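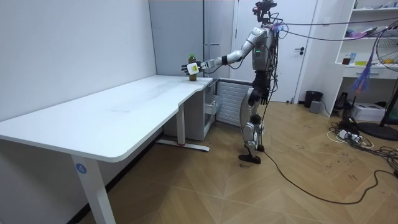 Phone keeps dropping off the PC when copying files

asmont19
I've got an Android phone and a Windows 10 desktop. When I plug the phone in and copy photos across, it gets through a few, then the phone vanishes from File Explorer and I have to unplug it and start again. There are 2000 photos in the folder. I've tried two cables and it happens with both. Small batches are fine. Any ideas?

Flarow
Turn off USB power saving. Open Device Manager, expand Universal Serial Bus controllers, double-click each USB Root Hub, go to the Power Management tab and untick "Allow the computer to turn off this device to save power". Restart afterwards. Use a port on the back of the case as well. Keep the phone unlocked while it copies and check it's set to File transfer, as some phones go back to charging only.

Ko
had the same on my old laptop, never fixed it, just used a card reader

Variro
If Flarow's settings don't help, skip the cable. Put both on the same wi-fi, share a folder on the PC and copy to it from the phone with a file manager that can open network folders. It's slower, but if it stops you can carry on from the last file. I'd still move them in several lots. Mine used to stall on long videos, so leave anything over 5 minutes until the end.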